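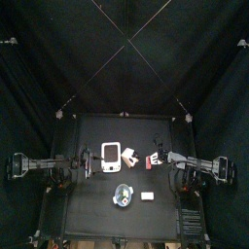
Dark drapes and a black table top for the block room at Unditz

LUSIMSTEAD - The block table on the ground floor of the Unditz building has its drapes up. Dark fabric on the walls, black top, a small red block out on it already. Work on the corner finished this month, a little behind schedule, and the room opens to the public at 2 in the afternoon from the first week of July.

Total cost of the refit came to $1175. Most of that was cloth. The rest went on the table top, fittings and two cans of paint for the door, which still needs a second coat.

The old setup was a folding table under the window. Fine in winter, hopeless in summer. By mid afternoon the sun came straight across and the colors washed out, and anyone trying to match a dark blue block to a black one was mostly guessing. Complaints went in last spring. A paper blind was tried, then a cardboard screen, then a bigger cardboard screen.

The fabric came from Toprak, the upholstery shop on the corner by the bus stop, which had the end of a roll left over from a theater job and let it go at a reduced price. It's heavy stuff. Cut and hemmed at the shop, hung in one evening. Two thin light-colored lines cross in an X high up over the table, easy to spot against all that dark. Worth a look up.

Seen from above it is very, very dark. Dark cloth, dark table. That was the idea, and small bright things do show up well on it. The red block stands out. So does the white tablet-like device on the table.

Blocks

The building is asking for more of them. The Surodska set, given to the town years ago and kept in biscuit tins ever since, should have 70 pieces in it. The last check turned up 50. Some went home in coat pockets, presumably. If there is a plain painted block at the bottom of your toy box and you don't remember buying it, the desk will take it back, no questions.

Reds and yellows are most needed. Greens, there are plenty of greens. Size matters more then condition - small ones please, nothing longer than a finger. Chipped paint is OK. Splinters not OK. No magnets, no plastic bricks with studs on, they don't sit flat.

A returns box is by the front door until the end of July.

Around the table

Some house rules have been put up for the opening, and they are short. No drinks on the black top. It marks, and rings show up badly under light. No chalk for the same reason. Please don't pull on the drapes or pin anything to them, notices go on the corkboard in the hall like before. Strollers stay in the hall too.

Under-fives need an adult with them. Groups should call the desk ahead, there isn't space for a whole class and the corridor gets jammed up very quickly when two lots arrive together.

The room will be closed mornings for now. Evening hours are being talked about for the fall but nothing is settled, and it depends partly on the heating, which has been its own story this year. The building will say more in the next newsletter.

Still to come

A shelf for the biscuit tins, at a height where people can reach it. A hook for coats. The second coat on the door, see above. There was also talk of a gray top in place of the black one, and a sample was brought in, but black was felt to go better with the fabric and it's cheaper to touch up, so black it is.

Leftover cloth - one long strip and a bag of offcuts - is free to anyone who can use it. Ask at the desk. First come first served, and bring your own bag as theirs is full of blankets at the moment.

Parking is on the street behind. The lot at the side of Unditz stays shut untill the drain work is done. Entrance to the block room is through the main door and left, past the stairs.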